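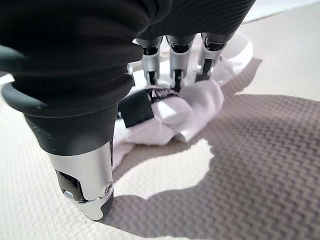
1. Small white item, crumpled, on the beige mat. Fingertips on the fabric, flap loose at upper right.

Small Whites: Sorting Surface and Handling
Floltora Laundry Notes, gallery 1293
Posted April 2, 2023

This page covers small white pieces at the sorting stage, between the basket and the fold. The category takes in socks, liners, baby undershirts, washcloths, and anything else light enough to bunch up under its own weight. Larger whites (pillowcases, T-shirts, towels) are on the flatwork page and follow a different sequence.

Surface
Picture 1 has a textured beige mat under the fabric. Texture matters more than color for grip. On a bare lacquered tabletop a light knit slides as soon as one side is pulled, and the fold line moves with it. On a textured mat the lower layer stays put while the upper layer is drawn out. Beige also gives enough contrast with white for the edge of a piece to be found quickly under ordinary ceiling light. White mats were dropped from our setup in December for that reason.

Mats should lie flat to the corners. Brush lint off between loads. Wash cloth mats separately at 30 degrees Celsius and dry them flat.

Reading a crumpled piece
Bright tops and gray creases are the usual look of white cotton under a single overhead light. Look for the free edge first. In picture 1 it is the thin white edge that curls back against the mat. A free edge is the best place to start opening a piece, and pulling from the middle of the bunch tends to tighten the folds.

If no free edge shows, turn the piece over once. If there is still none, it is probably inside out or has another piece caught in it. Socks inside pillowcases are logged on the flatwork page.

Opening sequence
Hold the bunch down at one point. Draw the free edge outward along the mat, keeping it low. Lift only when most of the piece is flat. Smooth from the held point toward the edge, then release.

For tube shapes, find the opening and the closed end and lay them on one line. Heel down for socks. For flat pieces, square the two nearest corners and ignore the others until the first pair is set. Elastic cuffs are left relaxed. A cuff that has been stretched flat and folded under keeps a ripple.

Pairing
Pair after opening, never before. Bunched white socks of different lengths look much alike, and most of our pairing errors came from matching closed pieces. Compare cuff height, then toe seam, then knit. Slight differences in whiteness are allowed within a pair. Singles go in the shallow tray and stay there for four loads before they are moved to rags.

Counts
The log for small whites stands at 2775 pieces since the category was opened. Of these, more than 300 went back for a second wash, nearly all for gray soles. Stain returns are recorded by piece and not by load. Pieces that turned out to be off-white or cream were moved to the light colors log and are not included in the total.

Folding
Socks: toe to cuff, once, then once again. No rolling and no turning one cuff over the other. Liners: one fold only. Washcloths: halves, then thirds, with the label inside. Baby undershirts: sleeves in, sides in, bottom hem to neck. Stack by type with the folded edges facing front.

Equipment list
Mat: Brotent, beige, textured. The smooth side goes down.
Baskets: Warkia, medium, two per load. One for unsorted pieces, one for returns.
Tray for singles: Benítez, shallow, no lid.
Labels: paper, pencil only. Ink has transferred to damp cotton twice.

Related pages
Flatwork: pillowcases and towels
Light colors
Wool and anything that must not be stretched
Mat care and lint removal

Corrections to the log can be sent through the form on the index page. Give the gallery number and the section heading.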